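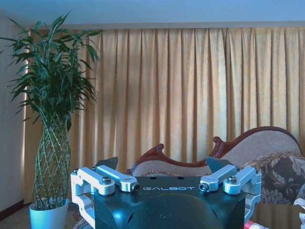
One respondent in Dukau told us that she had lived with thin blinds for years and only noticed how much her front room echoed once they had been replaced with full curtains. She had bought the curtains for the colour. Similar remarks came up often enough in the interviews that we added a question on sound to the August round of the survey.

Figure 2. Wide pleated curtain in a warm golden yellow, hung from just below the ceiling, with a plant at the left.

4.2 Curtain height and width

Of the 336 households that returned the form, 191 had curtains in the main room. The rest used blinds, shutters or nothing at all. We asked those with curtains where the top of the cloth sat in relation to the window and how far it reached to either side. The answers fell into two groups. In the first, the rail was fixed close to the window and the curtain was not much wider than the glass. In the second, it was fixed near the ceiling and the cloth carried on over the wall. The curtain in Figure 2 is of the high kind, and its width makes it the main block of colour in the upper part of the room.

High curtains were more common in Ultau than in Dukau. We think this has to do with the age of the flats, although a few people in Ultau said they had simply kept the rail that was there when they moved in. Around 85 households gave a reason for the height they had chosen. Most wrote that it made the ceiling look higher. Keeping out draughts was the next most common answer, followed by hiding pipes or uneven plaster.

Pleats were harder to record. The form offered "gathered", "pleated" and "flat", and several people ticked 2 boxes or wrote in the name of a heading tape. Where this happened we went by the photograph if there was one and otherwise left the entry blank. The Zieliński form, which we adapted for the survey, does not ask about pleats.

Plants placed next to curtains were noted under the heading "objects near the window". Some respondents moved them each evening before drawing the curtains; others left the plant in front and drew the cloth behind it. Both habits were entered under the same code, following the Futska scheme, and are treated together in section 4.3.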